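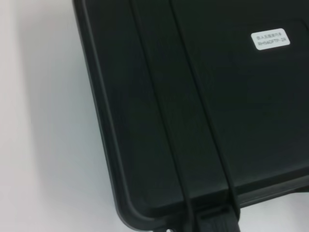 The reviewer at Burkuso wanted 200 more trials, and he wanted them run by someone who had not written the paper.

Heather Waaka read the email twice at her desk and then went down the hall to the lab, where the arm was parked with its fingers up and the case was sitting closed on the table where she had left it. She moved the case an inch to the left. Then she moved it back.

"They want an outside operator," she said.

Oluf Thygesen was under the next bench looking for a power strip. He had come over from Hedlund in March to work on a different project, and the different project had been waiting on parts ever since.

"I'm outside," he said.

"You'd have to do resets. That's all it is. You put the case down, you put the cup where the sheet says, you press the key, you write down what happened."

"For how many days?"

"Three. Maybe four."

He came out from under the bench with dust on his knees and said that would be fine.

The method was called Aden. Heather had named it after the street she lived on when she started it, and by the time people asked what the letters stood for it was too late to change. The idea was simple enough to explain at dinner. Most systems of its kind learned a task from recordings of people doing it and then copied the motions as well as they could. Aden learned from the recordings too, but before every move it guessed where the object would be a moment later, and if the guess was wrong it stopped and looked again. She had 839 recordings. She had made most of them herself, in the evenings, with the radio on.

The task was putting a small pink cup into a hard black case and taking it out again. It was a dull task and she had picked it for that. Black plastic on the inside of a black case gave the cameras very little to go on, and the fingers were dark too, so the arm had to work partly by what it expected to be there. In the paper, Aden did it 9 times out of 10. The best of the older methods did it about half the time. That was the result, and it was the reason Koltero had renewed her contract.

She wrote out a sheet for Oluf. It said to place the case on the table with the latch facing the operator, open, and to vary the position and angle between trials. It said what counted as a success and what counted as a failure and when to press stop. It was a page and a half. She read it over and could not think of anything to add.

On the first morning she stayed out of the room. She had thought she would mind this more than she did. She answered mail, fixed a figure, and ate a sandwich at 11 because it was in front of her. A little after noon Oluf came to her door with the clipboard.

"I think I'm doing something wrong," he said.

He had run forty trials. Aden had managed nineteen.

She went back with him and checked everything she knew how to check. The cameras were where they should be. The right version was loaded. The cable to the gripper was seated, and she unplugged it and plugged it in again anyway. She asked him to run one while she watched. He put the case down, put the cup down, pressed the key. The arm came over, closed on the cup, carried it to the case, hesitated, looked again, hesitated, and let go with the cup half on the rim. It fell out and rolled toward the edge of the table, and Oluf caught it.

"Let me do one," she said.

She did one and it worked. She did five more and they all worked.

"Okay," said Oluf.

"Do another."

He did three. One of them worked.

They stood there for a while. Heather's first thought was that he was careless, and she watched him for it and it was not true. He set the case down carefully. He looked at the sheet before each trial, which she would not have done. His positions were more spread out than hers, if anything, and that was what the sheet asked for.

"What do you do with your hands?" he said.

"When?"

"After. When you've put the case down."

She didn't know. She asked him to tell her, and he said he hadn't been looking at her hands, he had been looking at the arm, like everyone else in the building. 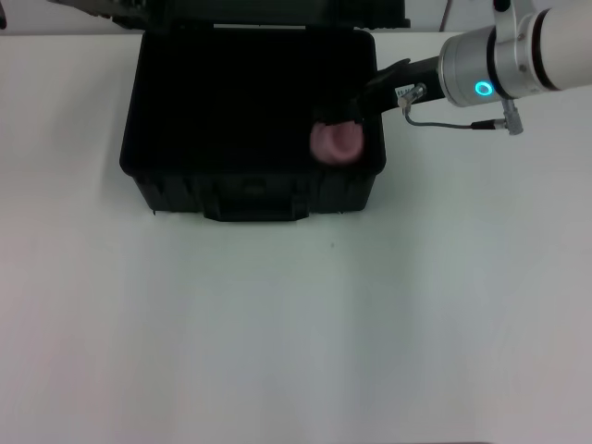 They went through the old footage that night. Every trial in the paper had been recorded from the camera on the head mount, and the recordings started when the operator pressed the key, so there were no hands in them. There was the table and the case and then the arm coming in from the right. She had watched these clips many times. She put twenty of them side by side on the big screen and asked Oluf to say the first thing he noticed.

"They're all a bit straight," he said.

"They're not straight. Look at that one."

"That one's turned. But it's turned and then it's, I don't know. Tidy."

She measured them. It took until 9 at night to get the script right. The case was in a different place in each clip, and at a different angle, just as the paper said. But when she plotted place against angle the dots did not fill the square. They made a band. When she set the case down toward the left of the table, she turned it a little one way. Toward the right, she turned it a little the other. She had been standing in the same spot for a year and a half, and without meaning to she had pointed the latch at herself every time.

She plotted the training recordings next, all 839. They made the same band.

Oluf looked at it over her shoulder and was decent enough to say nothing.

"So it learned where I stand," Heather said.

"It learned a case that looks at you."

"That's what I said."

She drove home, and did not put the radio on. What bothered her was how good the numbers had been. The guessing part of the method was real, she was still fairly sure of that. Aden did stop when it was wrong and it did look again. But it had been looking again for a case turned the way she would have turned it, and when it was Oluf's case it looked twice and found the same wrong thing both times. The older methods had been trained on her hands too. They just hadn't been clever enough to make full use of her.

On Wednesday she called her manager at Koltero and told him. He asked if there was a version of the sheet that would fix it. She said yes, there was. You could tell the operator to point the latch at a mark on the floor, and put the mark where she usually stood, and the number would come back up. He waited. She said she wasn't going to do that, and he said he hadn't meant it that way, and she believed him, mostly.

Then she wrote to Burkuso and asked for a month. She told the reviewer what they had found and attached the plot. He answered in 2 lines. The first line gave her the month. The second asked whether he could show the plot to his students.

The new resets were done by a script. It drew a place and an angle and projected a faint outline on the table, and whoever was on shift put the case on the outline and stepped away from it. It was slow. The outline was hard to see on the white surface when the lights were on, so they taped a piece of card over the nearest lamp. Heather and Oluf took turns making recordings, and two people from the second floor took a turn each, and one of them held the controls in a way Heather would not have allowed before and now wrote down in the notes without comment. The budget covered up to 500 new recordings. She used every one.

When the training finished she did not run the first trials herself. Oluf did, with the sheet, and she sat on a stool by the door where she couldn't reach anything.

He put the case down on the outline, near the far edge, turned so that the latch faced the wall. It looked odd to her. She found she wanted to get up and straighten it. He put the cup out, pressed the key, and stood back.

The arm came over and picked up the cup. It went to the case and stopped well short of it. It stayed there longer than it ever had in the old clips, long enough that Oluf's hand went toward the stop button and then came away. Then the wrist turned, farther than she had seen it turn, and the fingers went down over the side wall and let go.

"Success," said Oluf, and wrote it down.

The next one was a failure, and the one after that. By evening it stood at just under seven in 10, and the older method, retrained on the same recordings, was at four. Heather copied both numbers into the table in the paper and deleted the ones that had been there. She had to change the abstract too. Under "operators" she had once written "one," and she put in the new figure and added a paragraph on resets with the plot of the band beside it.

"You want to keep the name?" Oluf asked. He was wiping down the table.

"Aden? Why wouldn't I?"

"No reason." He closed the lid of the case and pressed the latch until it clicked. "Where does this go?"

"Second shelf," she said. "Any way you like."

He slid it in sideways and went to get the lights--the card was still taped over the lamp, and he took that down first.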